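Right, week two of the phone diet. I said I'd report back, so a little thread.

Week one my screen time was 507 minutes on the worst day. I showed Ciarán and he just went "oh". Fair.

Things I've tried: charger moved to the kitchen, all the shopping apps gone, greyscale after 7pm. Greyscale is horrible – I lasted two nights!
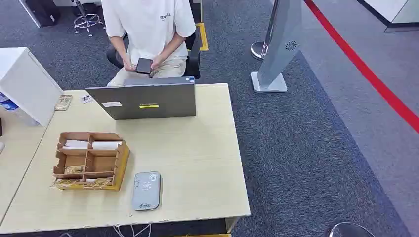

Laptop open, phone in hand. You know the look.

The one that's helped most is a proper alarm clock. Mine's a Grunwood, ugly as anything, ticks like mad, but I'm not reading the news in bed at 6 any more.

Yesterday was 100 minutes, and that includes maps. Nhung's on 72 and won't stop telling me. Back in February with more x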